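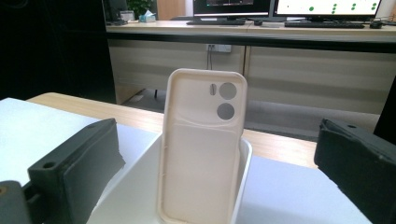

Does a policy trained on hand-held gripper demos need both hands?

We're writing up our Pravelstead study – 200 demonstrations of moving a phone case between a tray and the table – and my co-author thinks one gripper would have done. Any views?

Adent
09/01/2023

We had 587 demos on a similar job. One hand was fine for thin things, but boxes kept twisting, so we kept two.
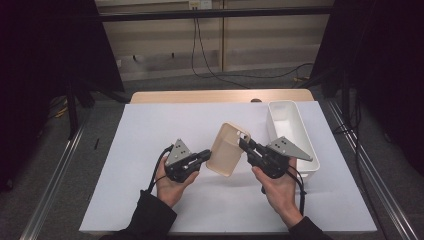
Do report the two sorts of object separately, though, as lumping them together hid the difference for us until December.

Doletti

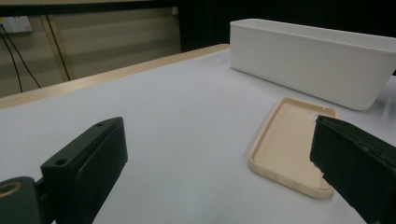

1 min read

Just try it! Train on 50 one-handed demos and see.

Machala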